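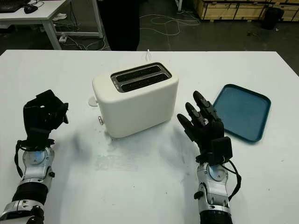 Lomero 早餐日记数据集 说明文件

先写个能用的版本，格式以后再理。有问题发邮件或者提 issue，别在表格里直接改。

一句话：135 户人家记下来的早餐，一顿一行，共 1314 行，CSV，中文为主，夹一点英文和方言词。

版本 0.4，更新于 2022年2月28日。
整理：Fiifi Kwofie
录入、校对、方言词表：Nana Annan
纸质日记本由 Baltanon 印刷，前后两批，封面颜色不一样，内页一样。

这是什么

最早是 Lomero 小区读书会的一个附带活动，想看看同一栋楼里大家早上吃得有多不一样。发本子，写一个星期，收回来。后来隔壁 Ekon 小区也要参加，就又发了一轮，收本子拖到 10月才收齐。

不是营养调查。没有称重，没有热量，想算卡路里的请换别的数据。写的人爱写多细写多细，有人写“粥”，有人写了半页他妈怎么腌萝卜。

文件清单

breakfast.csv 主表，一行一顿
household.csv 户表，一行一户
words.csv 方言词和俗称对照
notes_raw.txt 备注栏原文，没改过错别字
changes.txt 改动记录，写得很潦草，见谅

编码全是 UTF-8，不带 BOM。用 Excel 直接双击会乱码，走“数据—从文本导入”，选 65001。换行是 LF。

主表字段

meal_id 整数，不连续，中间删过重复的，别拿来当行号
house_id 对应户表
day_no 日记本的第几天，1 到 7，不是日历日期
time_start 开始吃的时间，24 小时制，空着就是没写
place 在哪吃：家 / 路上 / 单位 / 店里 / 其他
staple 主食，归并后的词
staple_raw 主食，本子上怎么写就怎么录
drink 喝的，多个用竖线隔开
side 配菜、小菜、蛋、水果都在这里，同样竖线
made_by 自己 / 家人 / 买的 / 剩的
people 一起吃的人数，含本人
note 备注，最长 400 字，超了的截断，全文在 notes_raw.txt

“剩的”单独算一类，吵了很久。昨晚的饭今早炒一下，made_by 填“剩的”，不填“自己”。昨天买的包子今天蒸，也是“剩的”。Nana 到现在还不同意，她那边录的前几本有可能填了“买的”，已经回头改过一遍，估计还有漏。

户表字段

house_id
area Lomero 或 Ekon
size 户内常住人数
kids 有没有上学的孩子，0/1
batch 第一批或第二批本子
complete 七天是否写满，0/1

没有姓名、门牌、电话。年龄本来收了，后来决定不放，太容易认出来是谁家。

主食怎么归并

staple 这一列是手工归的，规则如下，不完美。

粥类：白粥、小米粥、八宝粥、菜泡饭都归“粥”。泡饭有争议，我们放这了，想拆的看 staple_raw。
面条类：汤面、拌面、米线、方便面。米线严格说不是面，先这样。
蒸的：馒头、花卷、包子分三个词，没有合并。
烤面包：切片面包烤过的。没烤的写“面包”。本子上只写“吐司”两个字的看备注，备注也看不出来就归“面包”。
饼：煎饼、葱油饼、手抓饼、烧饼，全归“饼”。
没吃：真的有，staple 填“无”，drink 往往是咖啡。
空值和“无”不一样！空值是没写，“无”是写了没吃。统计的时候请分开。

吐司这一条返工最多。有一家七天写了七种写法：吐司、土司、多士、烤面包、烤面包片、面包（烤）、同昨。最后那个“同昨”也是个坑，录入时已经展开成前一天的内容，note 里保留“同昨”两个字，可以搜。

时间这一栏

“七点多”录成空，原文留在 note。“7点半”录成 07:30。“送完孩子”录成空。有人每天都写 07:00，一分不差，我们没动，写什么录什么。第一批本子时间格子太小，写不下，缺得比第二批多，比较两批的时候要小心这个。

采集过程

1. 在楼道和活动室发本子，附一页说明，说明里给了一个填好的样子（后来发现这个不太好，见下面）。
2. 每户一本，谁写都行，写七天，可以不连着。
3. 放回活动室的箱子，或者按门铃我们去取。
4. 两个人分开录，录完对一遍，不一致的翻本子。
5. 看不清的字用方框“□”代替，不猜。

录入用的是 Mwakalinga 表单，导出后跑了个小脚本清理空格和全角半角。脚本不在这个包里，太乱了，要的话写信。

已知问题

说明页上的样子写的是“豆浆、油条、茶叶蛋”，结果第一天写豆浆油条的人特别多，后面几天就少了。怀疑是照着填的。分析时建议把 day_no 等于 1 的拿掉再跑一遍看看差别。

愿意写日记的人本来就是愿意坐下来吃早饭的人，路上吃的肯定偏少。

周末和平日分不出来。day_no 不是日历，当时没想到，后悔。

两个小区挨着，离同一个菜场都很近，别拿来代表任何别的地方。

people 有几行是 0，应该是本人没算进去，还没改，先当 1 用。

drink 里“奶”可能是牛奶也可能是奶粉冲的，分不开。“茶”同理，什么茶不知道。

note 里有骂楼上装修的，跟早餐没关系，没删。涉及具体人的几处已经涂掉，用“某某”代替。再发现有漏的请马上告诉我们，优先处里。

words.csv 怎么用

三列：word、meaning、where。where 是指写的人自己说的老家，不是我们考证的。同一个词有两种意思就是两行。比如“稀饭”，有人指白粥，有人指加了菜的，两行都在。不要拿去自动替换 staple_raw，会换错，我试过。

Nana 说词表以后要单独出一份，加读音。没定时间。

抽样文件

嫌主表大的，可以先看 sample.csv，随机抽的 200 行，字段一样，种子写在 changes.txt 第一行。教学用够了，别拿它出结论。

可以拿来做什么

练手做清洗，文字归类，画画图，写点小区通讯之类的小文章。有位中学老师拿去上统计课，反馈说“同昨”那段学生最喜欢。

不建议：推断某一户的经济状况，推断健康，跟别的表拼起来找人。最后这条不是建议，是不允许。

许可

数据：署名-非商业性使用 4.0。备注原文引用请不要超过一句，别配上小区的楼号。商业用途先来问，多半不同意，参加的人当时答应的是读书会自己看加公开给人学习用，没答应别的。

有户主要求撤回的话，我们会删掉整户并出新版本号，请大家尽量用最新的，旧的删掉。目前撤回过一户，从 0.2 版起就没有了。

引用写法

Kwofie、Annan 整理，Lomero 早餐日记数据集，0.4 版。

改动摘要

0.4 统一了“剩的”，补 words.csv 的 where 列，修了 house_id 对不上的几行
0.3 加入 Ekon 第二批
0.2 撤回一户，去掉年龄
0.1 第一次放出来，只有 Lomero

待办

people 为 0 的改掉
全角逗号在检查一遍
time_start 加一列标明是原文还是换算的
英文版说明，Fiifi 写，写到字段那一节了
本子原件找个干燥的柜子放，现在还在纸箱里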